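Reports > Zastdale Judo Club > Junior mats project

4 min read

Hello Delwyn, and hello to everyone else at the Cornideck fund who reads these. I promised you a proper update by the end of May and I'm just about scraping in.

The big news is that the new mats are down! They came in two lots, the second one a fortnight after the first, so for a while we had juniors training on half a floor and the adults grumbling round the edges. All sorted now. We spent £918 of the equipment money on them, and Murray Partington drove the old ones over to the wrestling lot at Aguirre Hall, who wanted them for their warm-up corner.

The beginners' course is where I'm happiest. We had 8 children finish the first block and all of them have signed up for the second, including the two who cried through the whole of week one (they are now the noisiest on the mat). Rangi Whitelaw has been teaching breakfalls, breakfalls and more breakfalls, and you can see it paying off when they start on hip throws. Nobody is sticking an arm out any more, or hardly ever.

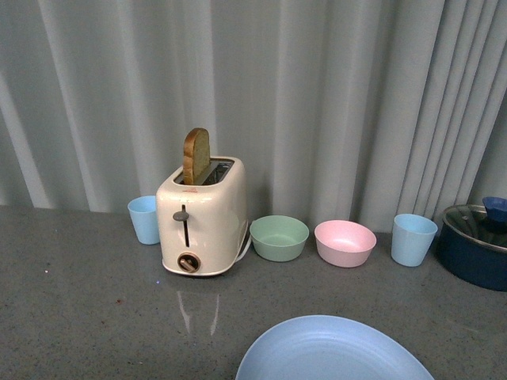

Page last updated: May, 4.40 pm

Gradings next. We had hoped to hold our own this term but couldn't get an examiner, so we took the juniors over to Kutamura Dojo instead. Travel came to £300, which wasn't in the budget I sent you. I've moved it across from the hall hire line, where we were under, and I hope that's all right. Shout if you'd like it shown differently.

What hasn't gone well is the women's evening class. Three people came to the first one, two to the next, and I think 8.30 is simply too late. Glenys Brunton is going to try it straight after the juniors finish, so mums who are already sitting there can have a go.

We have £658 left. Most of that is for junior suits to lend out, and I'd like to put a bit towards Rangi's next coaching course if the rules allow it. Could you let me know?

Tobiloba Anozie

Comments

Murray P: Aguirre say thanks for the mats, by the way. They've asked if we want a joint session in the summer.

Glenys: Earlier slot is booked, starting after half term. Bring a friend!

Delwyn Prendergast: Lovely to read, Tobi. Travel is fine as you've done it. Will check on the coaching course and email you.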